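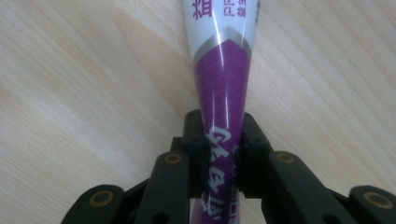
Dušan Janevski wrote to me after my June post to say that I had the wrong idea about hard water, and that the white crust in my kettle was the least of my worries. He said I should look at the water heater first, then the showerhead, and leave the kettle for last. He also asked what my hardness number was. I didn't have one. I had been going on the crust and the way soap behaved in the bathroom.

So I got a number. The water company here posts a yearly report, and if you scroll past the letter from the manager there is a table with hardness in it. The table gave a single figure for the whole service area, which covers two towns and takes water from both wells and a reservoir. That didn't seem like much use for one house, so I bought a drop kit. You fill a little vial to the line, add a powder, and the water turns pink. Then you add drops from a bottle and swirl until it turns blue. Each drop is worth one grain per gallon.

Mine took 22 drops the first time. I thought I had lost count and did it again, and got 22 again. Anything over ten or so is called very hard on the leaflet.

We moved into this house from an apartment across the river, where I never thought about water at all. The first thing I noticed after the move was that I was using more shampoo. Then the towels got stiff. Then the glass door on the shower went cloudy and stayed that way, even after I cleaned it. I tried the spray cleaner the store recommends, and it did take off the cloudiness near the top, where there wasn't much. Lower down it did nothing I could see.

White vinegar worked better. I soaked paper towels in it and stuck them to the glass for an hour, then scrubbed with a plastic pad. The bathroom smelled like a salad all evening. It took three rounds to get the bottom of the door clear, and by the end of the month it was cloudy again, so now I keep a squeegee in there and use it after each shower. I am the only person in the house who does.

The showerhead I did with a plastic bag full of vinegar, held on with a rubber band. I left it overnight. In the morning I ran it hot for a minute and bits of grit came out, and the two jets that used to shoot sideways went straight. That was the most satisfying part of this whole business. If your showerhead has a brass or gold finish, check the maker's instructions first, as vinegar can dull some of them. 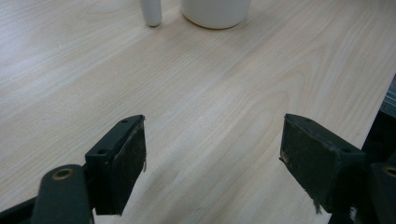
Janevski was firm in his next message that vinegar was fine for parts you can take off and hold in your hand, and that I was putting off the heater. He was right about that. I had lifted the showerhead bag off its hook and felt I had done something, and meanwhile the heater in the garage had been making a popping noise since we moved in. He told me the popping is water getting trapped under the scale at the bottom of the tank and boiling its way out.

Draining it was not hard, but it was slow. I turned the gas control to pilot, closed the cold valve, and let the tank sit until the evening so I wasn't handling scalding water. Then I put a garden hose on the drain valve at the bottom, ran it out the garage door to the driveway, opened a hot tap upstairs to let air in, and opened the drain.

It ran clear for a bit and then stopped. I assumed it was empty. It was plugged. I had to close the valve, open the cold for a few seconds to stir things up, and open the drain again. I did that more times than I wanted to. What came out looked like wet aquarium gravel, off-white, in flakes. I swept it up the next day when it had dried and it filled a 38-ounce coffee can with some left over.

The popping is mostly gone. The manual says to flush once a year, and I don't think the people before us ever did. There is a sticker on the side of the tank for writing down the dates and it was blank. I have put the first one on it.

I also looked at softeners. The man at the plumbing supply place quoted me 2000 dollars with installation, for the kind that uses salt. He was decent about it and didn't push. A salt softener would fix the towels and the shower door and would spare the heater. Against that, you have to carry bags of salt, you need a drain near the unit, and it adds a little sodium to the water. Our garage has the main line on one wall and the only drain on the opposite one, so there would be pipe to run as well.

There are also the salt-free ones, which he called conditioners. They don't take anything out of the water. They are supposed to change the minerals so they don't stick as much. I asked him if they worked and he said some of his customers were happy with them. I have read a lot about them since and I still couldn't tell you.
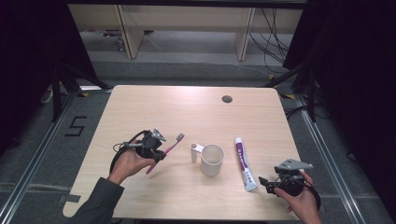

For now I have decided to go without either one and keep up with the small jobs. I do the kettle every other week with a spoonful of citric acid, which I prefer to vinegar because it has no smell. You can get it where they sell canning supplies. Fill the kettle halfway, boil it, switch it off, drop the powder in slowly, leave it twenty minutes, rinse twice.

I switched the laundry to liquid detergent and dropped the fabric softener, and the towels are a bit better. Hanging them outside makes them stiff again, so those go in the dryer and the rest of the wash goes on the line.

The faucet screens need unscrewing and soaking too. The one in the kitchen came off by hand. The one in the upstairs bathroom has not moved for me yet, even with a rag and pliers, and I don't want to crack it. If anyone has got a stuck one off without wrecking the finish, leave a comment and tell me how you did it.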